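Open Day at Prultbridge Puts Simulation First

Visitors to the Prultbridge automation center were shown robots at work long before they were shown any hardware. The open day, held on 2024-01-20, began in a darkened room where Trumix runs its simulated workcells on a wall of screens.

Ayana Seyoum, who directs the program, told guests that the team had completed 3694 simulated trials since August. Of these, 1116 were devoted to the approach alone, the short stretch of motion before a gripper closes on a part.

Dennis Makori led the demonstration and took questions from local manufacturers. Several asked how closely the rendered light and shadow matched a factory floor. Mr. Makori replied that the match was still being improved.
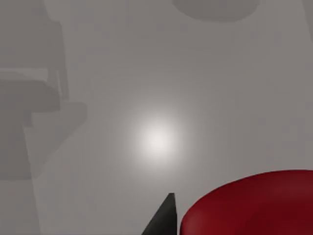 Reading time: 2 minutes

In the simulated view, a dark gripper finger sits very close to a red object on a plain grey surface. Eun-seong Byun explained that clearances of this kind are reviewed before any program is released to the shop floor.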